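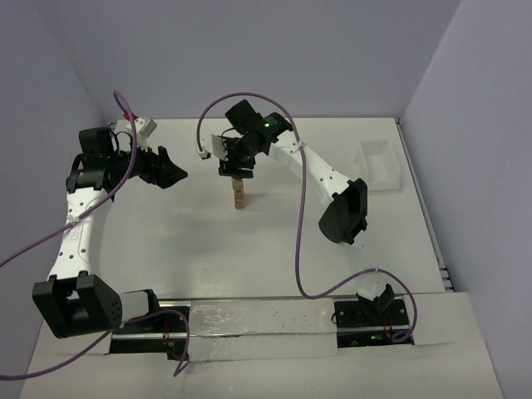
Vurnis Blocks: data card

Thursday, December 4, 2008
By Jeptoo Bakilana

Vurnis Blocks covers block stacking on a white tabletop. The task uses small wooden blocks only. Release 4 contains 1,551 episodes, of which 1,398 passed review. Rejected episodes stay in the archive under a separate index.

Task

Build an upright stack near the center of the table. A stack counts as complete when it stands without support at the last time step. Leaning stacks are accepted if no block has slipped off.

Blocks

Supplied by Pluswood, unpainted. Replace any block with a chipped corner before recording. Do not mix blocks from different orders within one session.

Table

Wipe the surface before each session. The side and back walls stay in place for all episodes.

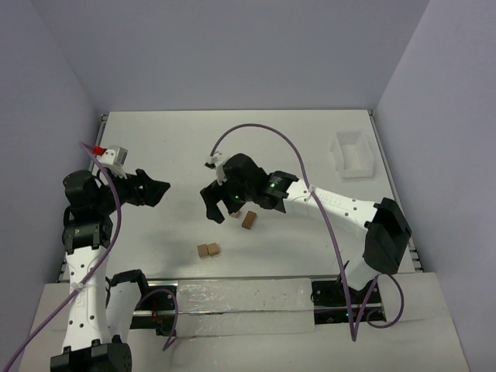
Splits

The test split holds 426 reviewed episodes. All other reviewed episodes are in the training split. Sessions are never divided between splits.

Known issues

Block order within a stack is not labeled. Start positions were logged by hand and contain gaps.

Contact

Labels: Qusai Hamdan. Archive: Elias Sfeir.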